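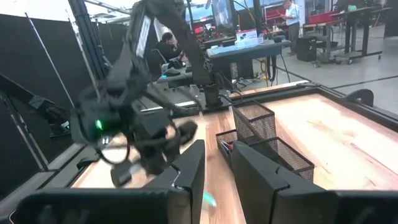

A gripper that loses its zero position is a small fault, but it can cost you a whole afternoon if you look for it in the wrong place. Our two-arm cell at Jaltness sorts pens and markers into a desk organizer, and in February the right gripper started to close too early. The fingers stopped before they touched the pen, and the software still reported a good grasp. The black mesh organizer is a good target for finding this fault, as its straight rims let you see quickly if the two fingers come down evenly on both sides. I write here the steps that worked for me, in the order I would do them now.

Before you start

Stop the running program and press the emergency stop. Do not trust the pause button for this work. On our controller, pause keeps the motors powered, and an arm with a wrong zero can move when you do not expect it. My colleague Zulkifli Jugah got a pinched thumb this way. Keep your hands out from between the fingers until the power is off.

Step 1. Read the log

Open the gripper log and search for error 463. In our Hadex driver this code means that the finger position and the motor position do not agree. It is only a warning, so the program continues and you will not see it on the main screen. If the code appears only once, clear it and test again. If it comes back, go to step 2.

Step 2. Check the cables at the wrist

With the power off, follow each cable from the gripper back to the second joint. Move the wrist slowly by hand and watch if a loop becomes tight. A connector that is half out gives exactly the same error as a lost zero — I learned this after doing the full calibration for nothing.
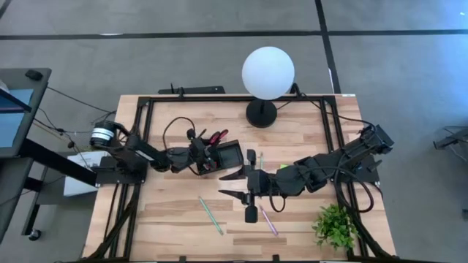 Both grippers near the middle of the table, with cable loops at the arms.

Step 3. Set the zero again

Remove everything from between the fingers. Turn the power on, stay outside the frame, and choose slow mode. Close the gripper fully and wait until the motor current is stable. Save this position as zero. Then open it fully and read the encoder value. Ours should be near 3000. When the fault was there, we read 2000, and the gripper believed it was open when it was not.

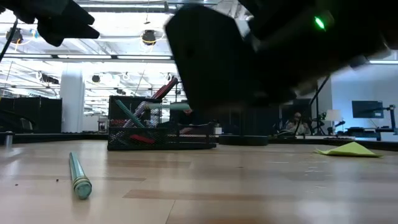

Repeat the open and close movement a few times before you save the second value. If the number changes each time, the zero is not your problem. Check the screws of the finger coupling, and use the torque given in the manual for your gripper.

Step 4. Test with a marker

Run 2 slow grasps with one marker, and keep your hand at the emergency stop. Then compare the log with what you saw. Štefánia Beneš also asks us to write the new open value in the cell notebook, with the time of day, so the next person can see if it is drifting.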